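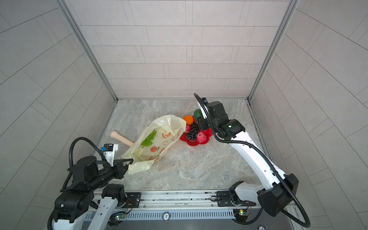
## Trying out the Pascu two-arm kit

I've had the Pascu kit from Zandine on my bench for 5 weeks now, and a few of you have written in asking if it's worth the money, so let's get into it!

You get 2 arms on a shared rail, a tiled booth to put them in, and a box of pretend groceries (mine leaned heavily on the fruit). The job I keep going back to is bagging. One arm hangs on to the plastic bag while the other goes after whatever is on the red flower plate, and I love watching it. Grapes, an orange, that bumpy pink thing I've been calling a lychee – they all need a slightly different grip, and the bag is by far the fussiest part. Thin plastic folds up on you, so I spent most of an evening just getting a decent pinch on it.

Setup was easier than I expected. The manual has 4 pages on bolting down the rail and hardly a word about the cable hoses, which is a shame (leave them more slack than you think, or the wrist stops short and sulks). The little cameras up by the grippers are great for close work, and I'd miss them badly if they were an extra.

Price is $1,004 a month on the rental plan, booth included, and the folks at Dutesberg will ship it. That's steep for a hobbyist but pretty fair for a small shop that wants to try packing jobs before buying anything. The Istano software add-on is billed separately, and I haven't tried it yet. I'm hoping to get a trial key in January, so send me your questions before then!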